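Print this page | E-mail to a friend
Reading time: 2 minutes

Deep metal bin for loose blocks: worth it, or will I regret it?

Asked 9/28/23

I look after the practical room at a small training place and we have coloured bar-shaped blocks all over the shop. At the moment they live in cardboard boxes that go soft at the corners. A supplier called Flandar is pushing a deep open metal bin with sloping sides as "the last container you will ever buy", which makes me suspicious straight away. They say it holds 300 blocks. I own 238, so on paper it fits, but I have never met a capacity figure that survived contact with real objects thrown in any old how.

What I want to know is whether the sloping sides do anything useful, and whether a bare metal floor gets ruined. Matano do a plastic tub for less money and I can't see what I'd be paying extra for. 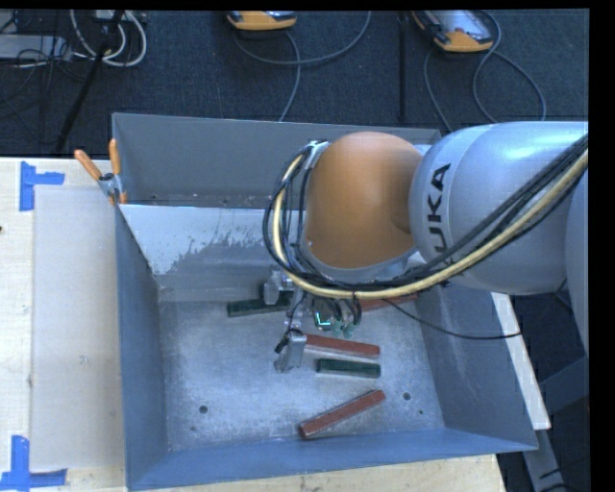 Red and green blocks in a metal bin with a scuffed floor.

It has to sit by the table where people work, so noise matters as well. I've had one go at lining a box with felt and it came unstuck within 8 days.

2 answers

Answer 1 (marked helpful)

Scuffs are the least of it. Any bare metal floor will mark if you drop hard blocks on it, and I wouldn't pay for a coating that claims otherwise. We had Kiani bins with a "toughened finish" and they looked tatty by November. They still held blocks.

On the slope, I'm half convinced. Things do slide towards the middle when the bin is nearly empty, so you aren't scraping about in a square corner for the last one. When it's full it makes no difference that I could see, and you lose floor space compared with straight sides of the same width at the top. That's where I'd look hard at the 300. Ask Flandar whether they mean stacked in rows or tipped in. If they can't tell you, assume stacked.

The depth would bother me more. Reaching down into a deep bin all day is tiring, and short people end up leaning on the rim. Measure from the floor to the rim where it will really stand and try it with a box of the same height before you order anything.

For noise, forget felt. Cut a rubber mat slightly too big and press it in so it holds itself. No glue. You'll have to lift it out to clean the grit from under it, and it does smell for a while.

I'd also buy 2 smaller ones over one huge one, and put red in one and green in the other if the colours matter to you. If they don't, ignore that.

Answer 2

just get the plastic tub. had a Lornitz one for years, cracked on one side, still use it. metal is loud and costs more to post

Comment from the asker: Thanks both. Flandar's reply was that the figure is "typical", so I'm taking that as stacked. Will try the box at rim height first. Not sold on the plastic either, the last tub I had bowed in the middle as soon as it was full.

Related questions
- Rubber matting that doesn't smell: does it exist?
- Do lids on storage bins ever get used?
- Best height for a bin next to a work table
- Flandar or Matano for small parts trays
- Getting old glue off the inside of a box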